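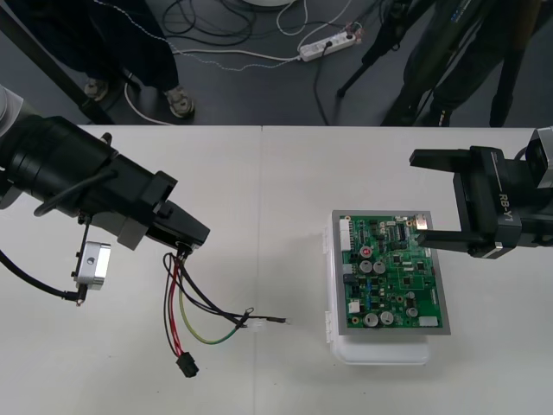
The fault log for the Dollis cell had one open entry, number 449, and it had been open since December. The planner would reach the harness stage, accept the goal, and stop. It returned no error. It returned a path of length zero and the status SUCCEEDED.

The controls engineer had inherited the entry along with a desk on the second floor at Sestmont and a chair that sank. She read the earlier notes. Her predecessor had tried restarting the planner, increasing the search time, and reducing the speed of both arms. Against each attempt he had written the word "same". The final note said only "see Deák", and Deák was a building on the other side of the river that had been let to a firm of accountants.

She began with the scene model. The planner did not plan for the cell. It planned for a description of the cell, kept in a file of 3352 lines, and the file had been edited by hand. It held two arms, a table and a board on its plate. It also held the harness, modelled as a rigid bar because a previous release could not represent anything that bent.

She changed the bar to a chain of short links and ran the stage in simulation. The left arm lifted the harness. The links passed through the table and hung beneath it. The planner reported SUCCEEDED.

At four in the afternoon she turned on verbose output.

The planner, which was called Cliko and had been written by a team long since dispersed, printed its reasoning in a format meant for people who already knew it. Goal received. Goal compared with current state. Difference below tolerance. Nothing to do.

She looked at the tolerance. It was set to 100. The comment beside it said millimetres. The function that read it expected a percentage.

So the check was simple enough. Any goal was within one hundred per cent of any starting point, and Cliko, asked to move the connector to the board, had concluded each time that it was near enough already. For the earlier stages another routine supplied its own tolerance and the default was never read. Only the harness stage relied on it.

She corrected the value to 3 and the unit to millimetres, rebuilt, and ran the stage again in simulation. Cliko searched for eleven seconds. The path was not elegant — it took the left wrist well out to the side before bringing it back — but it had a length. She saved it and wrote a test that failed on the old value and passed on the new one.

Then she did something which was not in the procedure. She searched the archive for every occasion on which Cliko had returned a path of zero, and compared the goals.

They were not the same goal. The operators had assumed the request was wrong, and had altered it by a little each time: two millimetres left, a degree of tilt, a slower approach. Plotted in order, the goals formed a line. It began at the board and crept back across the table, week by week, towards the place where the gripper was already waiting. The last request, made on the morning before she arrived, asked the arm to go exactly where it was.

Cliko had logged that one as well. Difference zero. SUCCEEDED. In the field for remarks, which she had never seen the planner fill in, it had printed the text assigned to an exact match.

Thank you.

She found the string in the source, on a line of its own, with no comment and no author. It was correct English and it compiled. She left it in, closed entry 449, and went down to tell the night shift that the left arm would be moving.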